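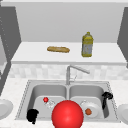
4. Fitting the Filto water filter under the sink

Please read the whole section before you start. The work takes about 43 minutes if the cold water pipe is easy to reach.

Caution: Close the main water valve first. Do not trust only the small valve under the sink, it can leak when it is old.

4.1 Take everything out of the cupboard and put a towel on the floor.

4.2 Hold the bracket against the side wall of the cupboard. Leave 8 cm of free space below it, otherwise you cannot unscrew the cartridge later. Mark the 2 holes with a pencil.

4.3 Fix the bracket with the screws from bag B. Tighten them by hand — an electric screwdriver can break the plastic. 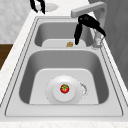
4.4 Push the blue hose into the inlet (marked IN) until you feel a second stop. Pull it gently. If it comes out, cut the end straight and try again.

4.5 Connect the other hose to the outlet in the same way, and then to the tap. For Backlund taps you need the adapter, which is sold separately.

4.6 Open the main valve slowly. Look at every connection with a torch and feel it with dry paper.

Note: Small air bubbles make the water look white during the first days. This is normal.

4.7 Run the cold water for 8 minutes before you drink it. The first water can be grey from the carbon. Do not use it for cooking or for an aquarium.

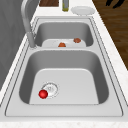 Double sink, near basin with drain strainer

4.8 Write the month on the sticker and put it on the cartridge. Change the cartridge after 300 litres, or earlier if the water comes slowly.

Caution: Never connect the filter to the hot water pipe. The Jevix cartridge is made for cold water only, and the warranty is lost if it was heated.

If a connection still drips after you have tightened it, close the main valve and go to section 7.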